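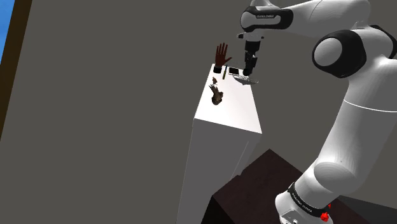
Runmont 的开放日，普通观众能自己上手操作机械臂吗？

可以上手的是仿真那一站，在入口处领号，每人操作一轮；实体机械臂由工作人员演示，观众站在黄线外看。

开放日回来了，写一篇长的
作者：橘子皮晒干了
发表于 2026年1月9日

刚从 Forar 园区回来，趁还没忘赶紧写！我报的是下午场，每场最多 27 人，我们这场看着挺满，还有人带着孩子。坐 928 路到园区东门下车，往里走过一个篮球场就到，门口没有大牌子，我在外面绕了一圈才找到入口。

先说我最喜欢的仿真站。他们用的软件叫 Stelalik，讲解的是 Chutima Kamolrat，语速快，但是讲得特别清楚，有人听不懂她就换个说法再来一遍。大屏幕上是一条机械臂对着一张又高又窄的白桌子，桌上放了些小东西，你拿手柄把夹爪移过去，往下探，夹住，抬起来。听着简单吧？我第一次夹，眼看着对准了，一合，空的。第二次又偏了！旁边一个小学生一次就夹起来了，我当场服气。

她讲的一个点我觉得特别有意思：人看屏幕的时候很容易判断错前后距离，左右倒是基本不会错。所以新手夹空，多半是夹爪停在了东西的前面或者后面。她让我先别急着往下放，把视角转到侧面看一眼再下。照做之后第三次成了，高兴得差点叫出来（其实已经叫出来了）。

然后是实体机械臂那一站，讲解的是 Eero Kauppinen。他们有个叫 Abugri 的项目，想法是先在仿真里把抓取动作练好，再搬到真的机器上。演示的任务是把一堆零散小件从料盘里拿出来分开放。机器动得比我想的慢，可是真的很稳，靠近料盘的时候会再慢下来一截，像人伸手去拿烫的碗。中间有一个小件没夹牢，掉回料盘里了，Eero 没喊停，让它自己再试。它退回去，换了个角度重新来，夹住了，全场鼓掌。这一段我能再看十遍。

提问环节比较短，我抢到一个问题，问仿真里的桌子为什么要做那么窄。Chutima 说窄一点能逼着人认真选下手的方向，桌子大了大家就随便乱伸。

缺点也说一下：休息区小，椅子不够，咖啡机排队。纪念品是一枚金属书签，挺好看的，我已经夹在书里了。

下一次听工作人员说是十月，具体哪天没讲。有问题楼下问，我尽量回。

----

2楼 青石板路
羡慕！我报的时候已经没名额了。想问手柄是游戏手柄那种吗？还是专门的设备？我家孩子平时玩游戏，应该会很喜欢。

3楼 橘子皮晒干了（楼主）
回2楼：我那台是普通游戏手柄的样子，左摇杆管平移，右摇杆管高低和转腕，肩键是开合夹爪。孩子上手比大人快多了，真的，看得我有点不服。

4楼 拧螺丝的老唐
我也去了，上午场。说点不一样的。仿真站热闹归热闹，时间分得太多了，我们那场光排队玩手柄就去掉大半，轮到实体机器的时候讲得很赶。我大老远过去就是想看真家伙。屏幕里的机械臂在家装个软件也能看，何必专门跑一趟。

5楼 橘子皮晒干了（楼主）
回4楼：原来上午是这样的？我们下午场两边时间差不多，可能他们中午调过。不过“在家也能看”这句我不太同意哈，在家可没有人站在旁边告诉你为什么夹空了。我自己装过两次仿真软件，都是打开看看就关了，不知道要干嘛。

6楼 拧螺丝的老唐
有人教这点我认，Chutima 讲得确实好。我的意见主要还是对时间安排。另外实体那边我觉得黄线画得太靠后，夹爪合上那一下根本看不清，前面再站两个高个子就彻底没了。

7楼 南湖夜航船
同上午场，给老唐作证，实体那边确实赶。但是黄线我反对往前挪，机器动起来臂展比你以为的大，现场还有小朋友往前钻。装一台摄像头对着夹爪，投到墙上的屏幕，比什么都强。我在现场的意见卡上就是这么写的。

8楼 拧螺丝的老唐
投屏可以，这个我同意。

9楼 半桶汽油
首图那张桌子上一角竖着一只手，五指张开，底下一圈黑的，我看了好一会儿。还有机械臂底座那圈黑带上的字，是 FRANKA EMIKA 吧？我毕业设计用的也是这个牌子的臂，看到很亲切哈哈。

10楼 橘子皮晒干了（楼主）
回9楼：我看着也是这几个字！你毕设做的什么方向？

11楼 半桶汽油
做的力控，让机械臂擦白板。当时最头疼的是擦到白板边框，力一下子就上去了，程序报错停机，我就得过去复位。一个下午复位复位复位，同学都以为我的课题是按按钮。后来加了一段接近边框时的减速才好一点。所以看到楼主写靠近料盘会放慢，我特别懂，这种地方花的工夫外人看不出来的。

12楼 一只小胖鹬
想泼点冷水，不是针对楼主。开放日挑的都是好看的任务，料盘、光线、物件都是布置过的。仿真里练好了搬到真机上，这一步难就难在摩擦和接触，屏幕上再顺也说明不了什么。他们有讲成功率吗？没有数字的演示我一般只当表演看。

13楼 橘子皮晒干了（楼主）
回12楼：我那场没有听到成功率，有人问了 Eero，他的回答是还在测，不想现在随口报一个。我反而觉得这个态度挺好的。至于布置过，那肯定，可是掉下去那一个他也没遮掩啊，大家都看见了。

14楼 一只小胖鹬
掉了再捡起来确实比一次成功有看头，重试的策略本身就值得讲。他有说是怎么判断“没夹牢”的吗？是看夹爪开口宽度，还是用相机看？

15楼 南湖夜航船
这个上午有人问过。Eero 说先看夹爪合拢以后的开口，合到底了就当作没夹到，再用相机复核一遍料盘。他还说薄的东西最麻烦，夹住了开口也接近零，光看宽度会误判。我觉得这几句是整场含金量最高的，可惜就讲了那么一小会儿。

16楼 一只小胖鹬
薄件误判我们这边也踩过坑，那他讲的是实在话。行，收回“表演”两个字的一半。十月我去看看，到时候专门问薄件。

17楼 橘子皮晒干了（楼主）
哈哈哈收回一半也行！一起去，我请咖啡（如果咖啡机不用排队的话）。

18楼 青石板路
再请教几个实际的：停车方便吗？孩子八岁能进实体那一站吗？现场讲解是中文还是英文？

19楼 橘子皮晒干了（楼主）
回18楼：停车我没开车不清楚，等别人答。孩子能进，要大人牵着，入口会发一件荧光小背心，小朋友穿上都神气得很。讲解是英文，旁边有中文翻译，翻得很好，Chutima 自己也会插几句中文，发音挺标准。

20楼 拧螺丝的老唐
停车在东门地下，我上午到得早，位子很多，走的时候就满了。出来的时候记得在前台扫码抵停车费，我忘了，又折回去一趟。

21楼 白露没有霜
第一次发言。我完全不是这个专业的，在出版社做校对，陪男朋友去的下午场，本来打算坐在休息区看稿子，结果被工作人员塞了个手柄，玩到被人提醒后面还有人在等……我一直以为机械臂是编好程序照着走的，没想过每次伸手都可以不一样。回家路上换我一直问他问题，他都快答不上来了。想问有没有适合外行看的入门书或者视频？公式太多的看不下去。

22楼 半桶汽油
欢迎欢迎！书我建议先放一放，找个免费的仿真软件，装好以后打开自带的抓取例子，把物体挪个位置，看它还抓不抓得到。抓不到的时候你自然会想知道为什么，这时候再去翻教材，看坐标变换那一章就有劲头了。

23楼 一只小胖鹬
我跟楼上意见相反，外行装软件光是环境配置就能把人劝退。先看大学公开课，机器人学导论那一类，前几讲基本没有公式，讲的都是关节和自由度，看着自己的胳膊就能理解。

24楼 半桶汽油
配置这块确实劝退，我当年装了一个周末。那就让男朋友装，你负责玩！

25楼 白露没有霜
这个办法好，已经转发给他了。谢谢两位，公开课我也收藏了，今晚先看第一讲。

26楼 南湖夜航船
补一条，预约页面可以登记下一次的提醒，有名额会发邮件。青石板路可以先登记，上次从收到邮件到约满也就是吃顿晚饭的时间，手要快。

27楼 青石板路
登记好了，谢谢大家！孩子听说有荧光背心，比听说有机器人还激动。

28楼 橘子皮晒干了（楼主）
登记的朋友到时候在这个帖子里吱一声，我想约下午场，老唐你也换下午来试试，看实体那边还赶不赶。

29楼 拧螺丝的老唐
行，下午场。我还是会先去站黄线边上占位置的。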